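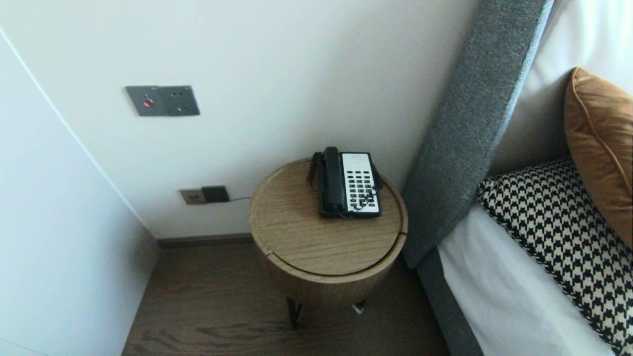 Home | Projects | Reports | Get Involved

Well, the Stedby guesthouse survey is past its halfway mark, and I'm happier with it than I was in February! We asked guests how they slept and what kept them up, and the answers are all over the place (one person wrote a whole page on pigeons). Street noise is the big complaint, then curtains. I'd also added a question on what people want within reach of the bed, and plenty of them still like a proper corded phone on a round wooden side table next to the headboard, especially the older guests who don't trust their cell to wake them.

We have 38 completed forms back from Stedby and 18 from Dedadau, where the ferry schedule cut our visit down to 4 days. I'd like to go back there - the owners were keen and the forms they did send were really thorough.

Money: of the 2000 you gave us for travel and printing, most of the printing half is spent and the travel half is holding up fine. Clarevia redid the forms with bigger type at no charge, so thank you to them.

Still to do: the Kuo visits, typing up the handwritten comments (slow going!), and a first draft of the noise section. I'll send that draft over as soon as the Kuo forms are in.

Shares: 4 | Comments: 0

Contact us | Back to top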